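Hand gripper upkeep: pads and arm screws

flultonfan
Swapped the finger pads on my Flulton hand gripper last night and what a difference! The ribbed ones grip soft stuff so much better. I put it back together and nipped up the arm screws — lovely smooth action now.

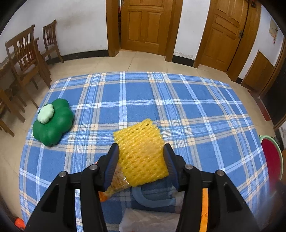 navvy452
Moderator, Navaratnam tools board
Posted 20/03/2025

Foam fruit net is a great thing to try new pads on, because it squashes and shows up a lazy finger straight away. I'd put thread lock on those screws though. Mine wanted tightening again after 60 grabs.

esiser_5
Disagree about thread lock! It can craze some plastics. Clean the threads, go finger tight plus a touch, then check them every week.

flultonfan
Going without for now. Are the Clandeo pads worth a look?

navvy452
Good pads, bit thick. You'd have to reset the closed position.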